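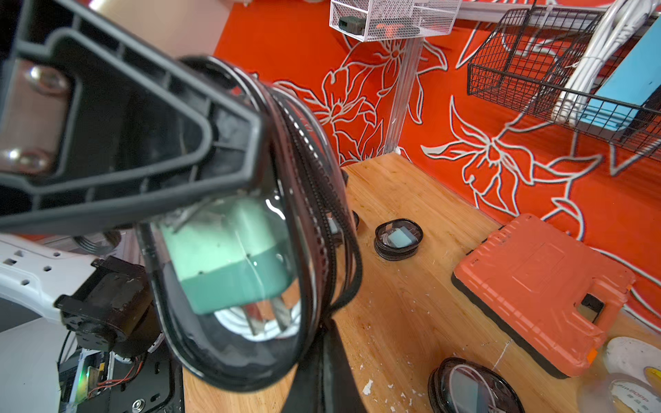 ## Week 4: comparing wrist cameras and grippers

Last week was all arms and no hands, so this is the session I've been looking forward to! You'll be running the same pick on two grippers, the Breter and the Troltell, and watching it through the wrist camera as you go.

A wrist camera gives you a wonderfully close view of the jaws and whatever is near them, but it has awkward habits. The gripper itself takes up a good share of the picture (often the left half on our mounting), and anything curved and clear can bend or enlarge what lies behind it. Round, shiny lids throw back the light as well. A program that looks for edges will happily find all of these and call them objects.

### What to do

1. Load the Stasby controller with the settings in the course folder. Leave the speed at 20 per cent until you've had a clean run.
2. Choose 2 objects from the table, one dull and one glossy. The round black cases are great fun for this, and harder than they look.
3. Save a still before each pick and mark by hand where you think the jaws should close.
4. Do the pick. Write down "held", "slipped" or "missed", plus one line on what you noticed.
5. Swap grippers and go again with the same objects in the same places.

Between both benches we should reach around 100 picks, enough to draw a decent chart in the second half.

### Things to look for

- Does the jaw hide the object just before it closes? At what height does that start?
- How does your hand-drawn mark compare with the one from the Vashisht software? Mine were miles apart on see-through lids, and I'd love to know if yours are too.
- Orange things on a honey-coloured tabletop: try finding them by colour alone, then by shape.

### Before next week

Bring your stills and your pick table. Read the chapter on hand-eye calibration as far as the worked problem (the algebra after that can wait). The lab is open until 4 if you want another go with the Troltell.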